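Varnier Bench Cell: round feeder and tray loading
Product page, updated 6/7/25

The Varnier Bench Cell moves small parts from a round feeder into a tray. It is sold as a table, an arm with a two-finger gripper, a feeder and a set of trays. It suits sites where people fill trays by hand for part of every shift and would be better used on checking, packing or setting up.

Simulated views of the cell layout, with the blue tray beside the round feeder: 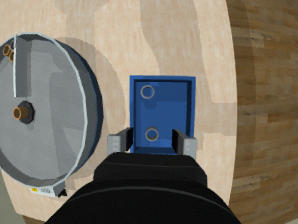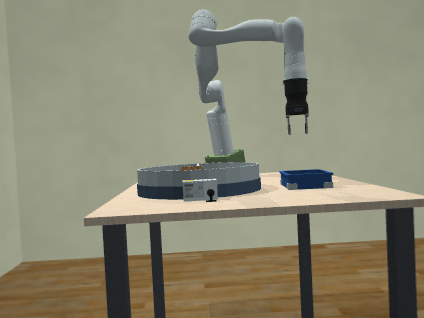
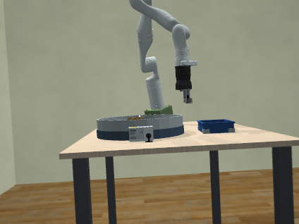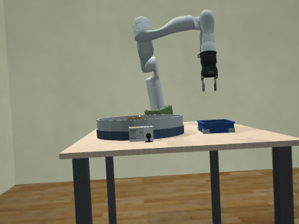
What the cell does

The feeder holds the loose parts. The arm picks one part at a time, carries it across and sets it down in the tray. When the tray is full the arm stops clear of the table and waits for a person to swap it. There is no conveyor and no automatic tray change on the standard model. Customers who need one should look at the Brillamgate range.

The tray sits to the right of the feeder with a gap between the two, so it can be lifted out without reaching over the parts. The arm is mounted behind the feeder, at the rear of the table, and the front edge is left for the operator.

What changes for the people on the line

Tray filling stops being a full-time task. One person can look after the cell and do other work nearby. The jobs that stay with people are:

Topping up the feeder
Swapping full trays for empty ones
Checking the first tray after any change of part
Clearing a dropped or jammed part
Wiping down the table and gripper pads at the end of the shift

We ask every customer to decide before delivery who will do these jobs and what the people who used to fill trays will do next. Sites that leave this until after installation tend to have the cell standing idle, as no one has been told it is theirs to run.

Naledi Shezi ran the changeover at the Plikavley assembly shop in April. Her team had 12 people taking turns at tray filling. All of them were trained on the cell and they still take turns, now as cell minder. The rest of the time they are on inspection, where the shop had been short. "The first fortnight was slow," she says. "People kept hovering in case it dropped something. We moved the stop button to the other side after a week and should have asked them about that at the start."

The shop also found that the noise of parts in the feeder carried further than expected. A lined feeder is now offered as an extra.

Training

Operator training takes one day and is held at your site, on your own parts. It covers starting, stopping, clearing a jam and changing the tray. No programming is needed for any of these. A second day is available for the person who will teach the cell new parts. Our trainer, Sơn Nghiêm, prefers groups small enough for everyone to clear a jam themselves, so larger shifts are split.

Before the cell arrives, trainees can work through the same steps in the simulator. It runs on an ordinary office computer and is included in the price.

Specification

Parts per feeder load: up to 387, depending on size
Trays per pack: 100
Gripper pad check: every 3,000 picks
Tray type: open top, raised rim
Gripper: two-finger, parallel
Table: supplied, four fixed legs
Languages on operator screen: English, Vietnamese, French

Not suitable for

Parts that tangle, such as springs
Wet or oily parts
Glass
Food, unless fitted with the Tạ washdown gripper (ordered separately)

Site requirements

A level floor, one standard socket and space for a person to stand at the front of the table. A risk assessment must be done at your site before first use. We supply a draft, and your own safety lead needs to finish and sign it with at least one of the operators present.

Ordering

The cell is built to order. Please send sample parts with your enquiry, along with one of the trays you use now if you want to keep it. We will run the parts and tell you the pick rate before you commit. Spare gripper pads, trays and the lined feeder can be ordered from the parts list using the serial number on your delivery note.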